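Celada cordless glue gun, long term review
Mansa Dramani

Right, this one's overdue. Had the Celada since last spring, used it most weeks, and three people have asked me if it's worth the money. Short answer yes, with grumbles. Long answer follows, typed between a dentist appointment and the school run so bear with me.

What I use it for. Table centres, wreaths, hat trimmings, ribbon on more or less anything that will sit still. I do flowers and trimmings for offices and small weddings, mostly on my own. Not a heavy user by trade standards but heavier than someone sticking sequins on a card at Christmas. Before this I had a corded Tritex, seven years old, dripped like a tap, and a second Tritex bought as a spare which dripped even worse.

In the box: gun, charging base, a fold out wire stand, a handful of clear sticks, and a leaflet in very small print. No case. For this price I'd want a case. I keep mine in an old shower cap bag with the sticks rolled up in a tea towel, does the job.

Heat up. The leaflet says one thing and my kitchen clock says another. Longer than promised on a cold morning in the garage, fine indoors. There's a small light that goes from red to green but the green comes on a bit early, first squeeze is always stringy. I put the first squeeze on scrap card and then get going. Two settings, low and high. Low is the one you want for ribbon and anything thin. High went straight through a bit of satin, my own fault, wasn't looking at the switch.
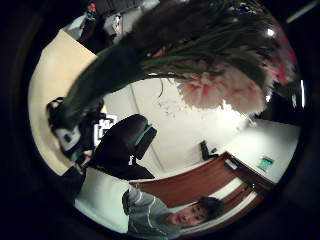
Battery. The part everyone asks about. It does a solid stretch of on and off work, then fades quite suddenly. No warning as such, the trigger just gets stiff and you realise the glue has gone thick. Sit it back on the base and it picks up again, so if you work the way I do (stick something, faff with it, stick something else) you hardly notice. If you glue in long runs, a whole garland at once, you'll be cross. My sister did a garland with it and was very cross.

No spare battery to buy seperately either. It's sealed in. When it dies, it dies, and I'd guess I'm halfway through its life. I wrote to Celada about this and got a polite reply that didn't answer the question.

Weight and grip. Good. Lighter than the Tritex, and no cable dragging across wet stems, knocking buckets over. That alone has sold it to me. Trigger is long enough for two fingers. Big hands might find it cramped, my husband does. The nozzle is narrow and you can get right into the back of a bow without smearing the front, which I could never manage with the old one. Still drips a bit. Less. Leave it on the stand with something under the tip.

The stand is rubbish by the way. Falls over if you breathe. Use the base.

Sticks. It takes the slim ones. Celada's own are decent but dear, and I went through the free ones in an afternoon. Now on Zaidi clear sticks, bought in bulk, no trouble at all apart from one batch that came out slightly yellow. Doesn't show on dark ribbon. Shows on white. Tried the glitter ones once for a children's party. Don't, the nozzle was sparkly for a month.

What it sticks, going on my own use:

Satin and grosgrain ribbon, very good on low.
Felt, very good.
Dried stuff, seed heads, cones, very good, bit more glue than you'd think.
Card and paper, good.
Glazed pots, poor. Peels off in one piece once it's cold. Handy if you want the pot back, useless if you don't.
Fresh stems, don't bother. Wire and tape.

A few people on the Onbridge crafts board say theirs jammed inside a few weeks. Mine has jammed once. I'd pulled a hot stick out backwards, and you're told not to in the leaflet, page whatever. Left it to heat for a while, pushed a fresh stick in, firm squeeze, cleared. If yours jams from new I'd send it back.
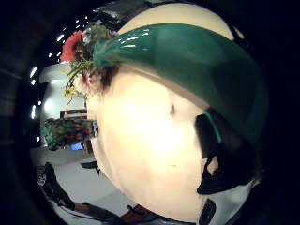
Issue 181

Cleaning. Let it go cold and pick the blobs off the nozzle. They come away easier than off the Tritex. The body marks, mine has green fingerprints that aren't shifting and I've stopped trying. The base collects every bit of fluff and leaf in the room, so wipe the contacts now and then or it wont charge properly. Took me a fortnight to work that out, I was convinced it was broken and had the box by the door ready to go back.

Noise, none. Smell, a little on high, gone with a window open.

Burns. Yes, two, both small, both mine. The metal tip has a rubber collar but the collar stops short. I'd like another half inch of it. Keep a bowl of cold water next to you. And don't hand it to anyone tip first, sounds obvious, see above re my husband.

Would I buy it again? I think so. If you sit at one table next to a socket all day then save your money, get a corded one with a wider nozzle. If you're up and down, or working on somebody else's premises where the only socket is behind the photocopier, cordless is a joy. I'd not go back now. I do keep the least bad Tritex in the van for when the battery sulks.

Good: light, neat nozzle, low setting is properly low, no cable.
Bad: sealed battery, daft stand, no case, price.

Four out of five. Would be four and a half with a case.

Next time, ribbon shears. I've got three pairs on the go and one of them is already in the drawer of shame. If you've a pair you swear by, write in before the end of February and I'll try to get hold of some.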